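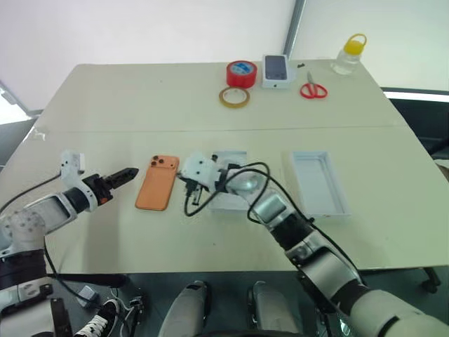 14th December
Spent most of the morning on hold with the insurance people, which I suppose is how everyone spends December now. Our plan at Clevico is changing in the new year and I wanted to get it straight in my head before the sign-up window closes, so I made a pot of coffee, spread the papers out and called the number on the back of my card. The hold music is the same eight bars of piano, over and over. Health coverage these days means a dying phone, because the call always seems to outlast the battery. Mine was down to almost nothing by the time a very kind young man came on the line and asked me to spell my name.

So, the news. The monthly premium goes up by $33, which I had braced myself for, and the deductible goes up by $596, which I had not. I made him say it twice. He was patient about it and told me the preventive visits are still covered in full, and that the copay for my blood pressure pills stays at $5. I wrote it all on the back of the envelope and then lost the envelope under the cat for a while.

Hortensia called after lunch, bless her, and we compared notes for the better part of an hour. She is on the other plan, the one with the savings account attached, and she swears by it. She never goes to the doctor, though, and I go quite a lot! Her company puts money into the account every July and she has hardly touched it, so she has a nice little cushion there for when her knee finally gives out. I told her I would think about it, and I am thinking about it, but the idea of paying for everything myself until I reach the big number makes me queasy. I remember the winter of the gallbladder too well. She says I would be saving on the premium the whole time and could put that aside. She is right, of course – I just know myself, and I know that money would turn into curtains.

Then I got to wondering about Dr. Hsueh. The directory lists the Mevow clinic as in network, but it doesn't list him by name, and last time something like that happened I ended up with a bill for a visit I had thought was perfectly ordinary. I called the clinic and left a message with Jui-lin Chou at the billing desk, who sorted me out before when they had my birth date wrong. She called back before four, which I did not expect in the least. He is in network for the plan I have now and she believes he will be next year too, but she wants to check the new contract and will let me know. I thanked her about three times and probably kept her from her work.

It is a funny thing to be worn out by sitting in a chair all day, but I was. I heated up the rest of the lentil soup and had it with toast in front of the radio. I did sit down again afterward and go through last year's receipts, the pharmacy ones and the eye doctor and that one awful X-ray, and I have them in a pile by the lamp. Tomorrow I'll add them up and see what each plan would have cost me. I am leaning toward staying put.

Must remember to ask about the dental, and to buy stamps.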